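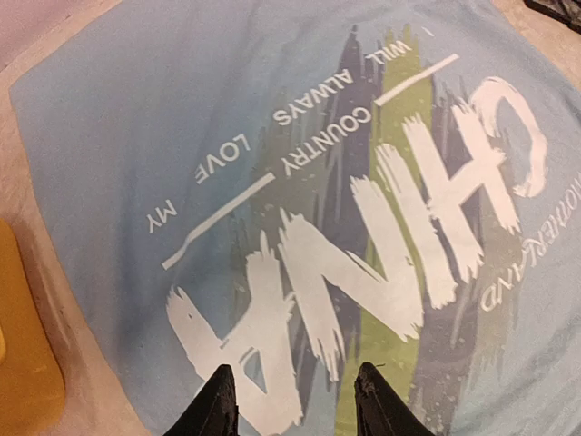 Ticket: jobs on Fashola cluster slower across two nodes than on one
Queue: Compute / interconnect
Status: Closed, with objections (see last entry)
Software: Nello solver, current release
Scheduler: Mikine

Opened by requester, November

We run the Nello flow solver on Fashola. The same input deck finishes faster on one node than on two. I don't mean that it scales badly. I mean that adding the second node makes the run longer, every time, with the same binary and the same job script apart from the node count. The Hondico sales material for this cluster says "near-linear scaling for tightly coupled workloads." I would like to know which workloads they had in mind.

Job script and both output logs attached. Please don't send me the link to the page on choosing a sensible problem size. I've read it. The deck is big enough, and it scaled fine on the old machine.

Reply from support, 9:40 a.m.

Thanks for the logs. Nothing in them looks like a crash or a retry. Could you confirm that you load the MPI module before the Nello module and not after it? The order matters on Fashola, as the Nello module brings in its own library path.

Requester, 10:15 a.m.

MPI first, then Nello. It's in the script I attached, near the top. I swapped the order anyway and got the same result.

Reply from support, 11:30 a.m.

Understood. Please try the following:
Run with process binding turned on.
Set the thread count to 1 explicitly in the job script.
Request the nodes as exclusive.

We have seen slowdowns when a job shares a node with something that is heavy on memory.

Requester, 2:05 p.m.

All three done, one at a time and then together. Binding helped the one-node run a little and did nothing for the two-node run, so the gap is now wider than when I opened the ticket. The thread count was already 1. Exclusive nodes made no difference I could measure, but the job did sit in the queue through lunch.

A general remark. These look to me like the steps everyone gets, whatever they wrote in. A slowdown that appears only when traffic leaves the node points at whatever the traffic goes over. Has anyone checked what the MPI library is using between nodes? From my side I can't tell. The startup banner that used to print the transport has been switched off in the site config.

Reply from support, 3:20 p.m.

The fabric monitoring shows all links up and no errors. The nodes your job used passed their health check this morning.

Requester, 3:35 p.m.

"Links up" tells me the cable is plugged in. It doesn't tell me my job is using it. What does the health check test? If it's a ping over the management network, I'm not reassured.

Next day. Requester, 8:50 a.m.

I got tired of waiting and wrote a small ping-pong test, one rank per node, passing messages back and forth at growing sizes. Small messages take up to 400 microseconds each way. I have never seen a figure like that on a fast interconnect. It does look a lot like ordinary Ethernet with a busy switch in the middle. 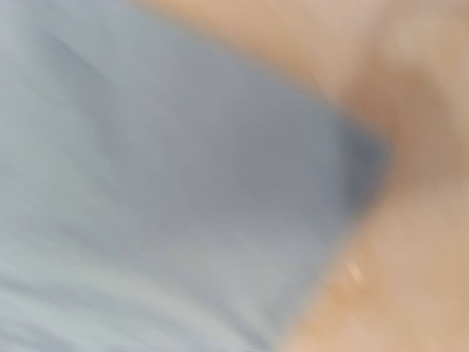
I ran it again between other pairs of nodes. Most pairs are slow in the same way. Pairs in rack 3 are fine, and by fine I mean what you'd expect from the hardware we were sold. So either rack 3 is special or somebody configured it differently. Source for the test is attached, and it builds with the stock compiler.

Reply from support, 10:10 a.m.

Thank you, that was useful. We have reproduced it. Escalated to the systems group.

Reply from systems group, 1:45 p.m.

Found a difference. The node image on rack 3 is older than the one on the other racks. In the newer image the user-space driver package for the fabric doesn't match the version the MPI library was built against. At startup the library fails to load the fast transport and falls back to TCP over the management network. The fallback is silent because the warning level was lowered in the site config, to keep user logs short.

As a workaround, please add the rack 3 constraint to your Mikine job script. We will rebuild the MPI library against the current driver.

Requester, 2:00 p.m.

The constraint works. The two-node run is now clearly faster than the one-node run. It isn't near-linear, but it's close to what the old machine gave us.

I'd ask how long this has been going on. Anyone who has run across nodes since the image changed has been paying core hours for TCP, and most of them will have blamed their own code.

Reply from systems group, 4:30 p.m.

MPI library rebuilt and the module updated. Please remove the constraint and retest on any nodes. We are looking at the accounting question separately.

Requester, 5:10 p.m.

Retested on three pairs outside rack 3. Latency is normal on all of them, and the Nello run matches the rack 3 timing. The original problem is fixed as far as I can see.

I object to closing this until two things are done. First, turn the transport warning back on. A fallback that costs this much should be loud, and I'd sooner have long logs. Second, put a latency test between nodes in the health check. Mine is attached and you're welcome to it.

Reply from support, 5:25 p.m.

The warning has been restored in the site config. The health check request has been moved to its own ticket and linked to this one. Closing.

Requester, 5:40 p.m.

Noted. The linked ticket is set to low priority with no owner. I'll keep running my own test before every large job.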